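Chore automation

Chore automation is the use of machines to carry out routine domestic and shop-floor work, such as washing, sweeping, folding, sorting, carrying, and the short drives that connect one such job to the next. The term usually covers tasks that an adult can learn in an afternoon and would prefer to stop doing by the evening. It is generally kept apart from industrial automation, in which the object to be handled arrives in the same place, at the same angle, and with no cat on it.

The field has a long record of success with chores that can be shut inside a box and a long record of forecasts about the rest.

Contents
1 Definition
2 Background
3 Household chores
4 Shop-floor chores
5 Errands and driving
6 The Ivari trials
7 Measurement
8 Criticism
9 See also

Definition

There is no agreed list of chores. Writers on the subject tend to include whatever their machine can do and to describe the remainder as future work. A common working definition, used in the Ivari trials (see below), is that a chore is a task whose result is noticed mainly when it has not been done. This takes in dishes, floors, laundry, restocking, and taking out the trash. It leaves out cooking for guests, which is classed as a hobby, and assembling furniture, which is classed under disputes.

A chore is considered automated when a person can start it and leave. If the person has to stay and watch, the chore is called supervised. If the person has to stay, watch, and occasionally crawl under a sofa, it is still called supervised, although users have suggested other words.

Background

The washing machine and the dishwasher are by most measures the most successful household robots, and they are rarely called robots at all. Both work by avoiding the hard part. Neither one picks up a plate or a sock. A person does that, and the machine takes over once the contents are in a sealed space where water and heat can be applied without much judgment.

Later machines left the box. Robot vacuums and robot mowers move about by themselves and do useful work on surfaces that are mostly flat and mostly clear. Owners commonly report tidying up before running them, so that the floor is clean enough to be cleaned. The literature calls this environment preparation. In most homes it is known as picking up.

Household chores

Laundry is the standard hard case. Washing and drying were solved long ago, but the steps on either side of them were not. A shirt has no fixed shape, and a heap of shirts has even less of one. Machines that fold a single towel laid flat have been shown many times, often to applause. Taking that towel out of a heap, finding its corners, and setting it on a shelf that already holds other towels remains slow work for a machine and is seldom part of the show.

Dish loading is somewhat further along. Plates are stiff and mostly round, and racks have slots. The trouble lies with everything that is neither a plate nor a mug, including lids, whisks, and the tall plastic container that fits nowhere. Clear glass is hard for many cameras to make out. Food scraps are hard to tell from decoration, a problem shared by some teenagers.

Wiping a surface is easy to do badly. A machine can sweep a cloth back and forth over a counter with great patience, but deciding whether the counter is now clean calls for an opinion, and the opinions of early systems were generous.

Bed making has drawn less attention than it deserves. A fitted sheet combines the difficulties of cloth with those of elastic, and most published attempts stop at the blanket.

Shop-floor chores

Small workshops and stores have a layer of work that sits below the main trade and keeps it going: sweeping up shavings, returning tools, breaking down cartons, topping up bins of screws. It was long assumed that this would be automated early, as factories already had robots. It came late. The robots in factories were bolted down and repeated one motion very well, while the sweeping was done by whoever was nearest.

The Grindby, a wheeled machine with one arm sold by the firm Clesta, was among the better known attempts at this kind of work. It was built to return hand tools to a pegboard and to sweep between benches. Reviewers praised the sweeping. The pegboard function worked well with the tools supplied and less well with tools that had been taped, dipped in paint, or fitted with a handle from a different tool, a group that in a working shop includes most of them. The machine could lift 22 pounds and ran quietly. Its manual advised against leaving extension cords on the floor, a sentence that several workshop owners read as satire.

Carrying goods from one marked spot to another has gone better. Where aisles are wide and people keep out of them, carts without drivers are dull and dependable. The results fall off in back rooms, where the aisle is whatever space is left between deliveries.

Errands and driving

Many chores include a car. Groceries have to come home, parts have to be fetched, and the child has to be taken back for the trumpet. For this reason some writers count driving as a chore, and among chores it is an odd one. The tool is already a machine, with power, steering, and brakes that a computer can operate. Nothing needs to be grasped or folded. All that remains is to look at the road and decide what to do, a part that early planning documents tended to cover in one line.

The looking is less simple than it seems. Driver assistance systems find the lane largely from paint, and paint wears. On a quiet two-way road through woods, the edge line may have faded to patches, and the slanted bars between the lanes may be whole in one place and flakes in the next. A broken line beside a hatched area means one thing, and a solid line on its other side means something else. A human driver takes in the whole bend at once, the grass, the guardrail, the gap in the trees, and hardly consults the paint at all.
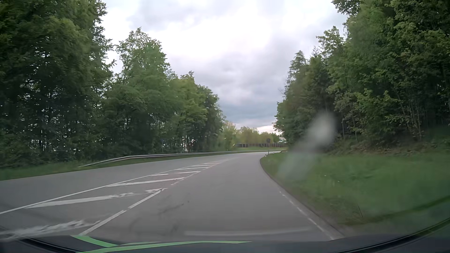 Software can be made to use the same clues, and much of the progress in the field has come from doing so. Newer systems estimate where the pavement ends and the verge begins, follow the run of a barrier around a curve, and check the result against a map. The map is a great help until the road crew visits. Each clue also brings its own mistakes. A dark streak on the asphalt can pass for a seam or an old line, and a mark on the glass can hang over the roadside for the length of the trip without being part of it. People learn to ignore such things in their first week of driving and are then unable to explain how.

Curves add a further difficulty in that the road ahead is hidden. A careful driver slows for what might be around the bend. A machine has to be told how much to worry, and the setting is a matter of taste. If it is too low, passengers grip the door. If it is too high, the errand takes all morning and the frozen peas suffer.

The Ivari trials

The Ivari project was an effort to test whether one household errand could be automated from start to finish. It was led by the engineer Jailson Furtado and based in the town of Trindade. The errand was modest. A machine was to collect a packed crate from a store, bring it by car to a house, carry it in, and put the contents away.

The trials began in August and the final report was issued on 4 Dec 2021. The team attempted 40 runs, of which 24 reached the kitchen. The driving stage used an ordinary car with a safety driver, who was permitted to take the wheel but asked to feel bad about it. Most handovers took place on bends and at spots where the lane markings were worn. The doorstep defeated more runs than the road did. Putting away was completed to the team's satisfaction on some runs, although the report concedes in an appendix that the eggs were treated as a separate study.

Furtado wrote in the report that the errand had been "automated in every respect except the ones that take up the time." The line has been widely quoted, mostly by people selling something else.

Measurement

Progress is hard to compare between groups. Videos are frequently shown at several times normal speed, and the note saying so is frequently small. Success rates depend on what counts as a try. A machine that drops a cup and picks it up again has either failed once or succeeded with character.

One proposal, taken from the Ivari report, is to score a system by minutes of human attention saved per 1,000 minutes of running, with preparation, rescue, and explaining the machine to visitors all subtracted. Under this measure the dishwasher does extremely well. Several newer machines come out below zero, and the measure has not been adopted by their makers.

Criticism

Critics argue that the field picks chores for how well they film. Folding looks clever, while scrubbing the back of a toilet does not, and research effort has followed the camera. Others object that chores automated in part tend to leave people with the worst of them, such as emptying the dust bin, cleaning the sensors, and untangling hair from a small brush with a smaller tool.

Defenders reply that the same was said of the washing machine. They add that slow machines are acceptable if they work while everyone is asleep, provided that everyone is then able to sleep.

See also

Dishwasher loading, disputes over
Driver assistance
Lane marking
Robot vacuum
Socks, single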